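Search this site Type and press enter

Questions people keep asking me about the shadow paper

I'm Benedita, and since the preprint went up I've been answering the same handful of emails over and over, so Zineb El Khatib (my co-author, and the person who wrote most of the training code) suggested I put the answers somewhere. These are the answers! I've kept the questions more or less as they were sent, with the swearing removed from one of them.

What is Lorko, in one go?

Lorko is a way of training a grasping policy in simulation where we mess about with the lights much more than people usually do, and with everything else much less. The policy sees one picture from a camera riding on the wrist and puts out a small motion, then it sees the next picture, and so on until it decides to close. We don't give it depth. We don't give it the position of the object either, though I know some of you have assumed we did because of a badly worded sentence in section 3. Sorry about that, it's fixed in the second version.

Why shadows?

Because that's where our old policy fell over. It would come down beautifully on a plain table under flat light, and then somebody would add a lamp and it would go and try to pick up the edge of a shadow. Zineb went through the failures one evening in September and sorted them into folders, and the folder called "grabbed at nothing, dark edge" was so much bigger than the rest that we dropped what we'd been planning and did this instead.

So you randomise the lighting. Hasn't everybody done that for years?

Yes, and we cite a good many of them. What we do differently is decide where the shadow edges land. Ordinary randomisation throws the lamps about and hopes. If you do that, most of the shadows fall somewhere harmless and the policy never has to care. We pick a spot in the wrist view first, usually near the fingertips, then work backwards to find a light and a blocker (a thing between the light and the floor, which can be out of view) that puts an edge through that spot. It's slower per picture, but you need fewer pictures.

How many pictures, then?

2,000 rendered starting views, each with its own light and blocker. I know that sounds tiny. We tried more and it did help a bit, just never enough to make me want to wait for it.

What does the policy get to look at?

Less than people expect. A lot of the view is simply gripper. We could have hidden the housing from the camera in the simulator and given ourselves a nice clear picture, but a real wrist camera has to live with the hand in the way and I didn't want to cheat. What's left is the two fingers, the gap between them and whatever bits of table or floor show round the sides. The starting views all have the fingers apart with nothing in them.
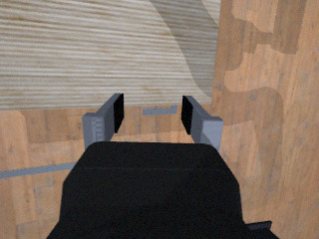 5 min read

The broad curved shadow on the pale surface is a good case of what I mean by a nasty edge. The grain carries on straight through it, so if a policy has learned that "surface changes colour" means "surface ends", it's in trouble. And then the surface does end, a short way off, at that sharp corner just past the right-hand pad. Both kinds of edge in one view, plus another band of shade lying under the front edge and running through the gap. I like this view a lot. Zineb thinks it's too busy and wanted a plainer one for the talk.

Why wood on wood? It looks horrid.

It does a bit. Grain gives you lots of thin lines that mean nothing, and plank joints give you short ones that mean nothing either, and I wanted plenty of both about when the policy was working out which lines to trust. We have plain surfaces in the set as well. They're dull to look at so they don't get put on slides.

Did it work?

On the test we cared about most, yes. We held back 97 scenes with shadow edges close to the fingertips, none of them used in training. The old policy closed on nothing in 30 of them. Lorko did it in 19. That is better, and it's the number in the abstract, but please notice that 19 is still a lot of closing on nothing. I had one very kind email congratulating us on "solving" shadows and I had to write back and say no, no, please read the table.

What's Diller, and how is it different from Javier?

Diller is the bit that places the lights and blockers. Javier is the older renderer script it sits on top of (named before my time, I've asked, and I still don't know after whom). If you only want the shadow placement you can use Diller by itself with your own scenes, as long as your renderer lets you move a lamp from a script. The settings file is plain text and you can read the whole thing over a cup of tea.

Have you run it on a real arm?

Only a little, and I've kept it out of the results on purpose. We did a short run at the Parero lab with one desk lamp and one table, which told us that the thing runs and the timing is fine and not much else. I don't want to hang a claim on that. A proper run is next on the list, with the lamp moved between goes and somebody other than me choosing where it goes, as I know the policy's weak spots too well by now and I'd steer round them without meaning to.

Does it break anything that used to work?

Yes! Very dark objects. The policy has become so suspicious of dark patches that it sometimes hovers over a dark thing that is really there and won't commit. We saw hints of this early and hoped it would wash out, which it hasn't. Zineb has an idea about showing it the same view under two lights, since a real object stays put when the lamp moves and a shadow doesn't. I'd love that to be the next paper. It does mean two pictures per step, though, and one of the things I'm fond of here is that it only needs one.

Would depth just fix this?

Quite possibly, for you. If you have a depth camera that's happy at close range on your wrist, use it, I won't be offended. Plenty of people have one cheap colour camera and no room for anything else, and I was thinking of them.

Can I have the scenes?

Yes, the training views and the held-back ones are both in the download. Please don't train on the held-back folder. Two groups have done it by accident already, and it's our fault for calling the folders "set" and "set_b". They have proper names as of April 24, 2024, so if your copy still has the old ones, fetch it again.

Can I turn the shadow placement off and compare?

There's a switch for it in the Diller settings, called edge_target. Set it to none and you get ordinary lamp randomisation with everything else left alone. Run it with the same seed or you'll be comparing two different lots of furniture as well.

I got a completely black render. What have I done?

Your blocker is sitting on top of your camera. Raise min_gap a little and try again. If it's still black, send me the settings file and the seed and I'll have a look, though Zineb usually gets there first.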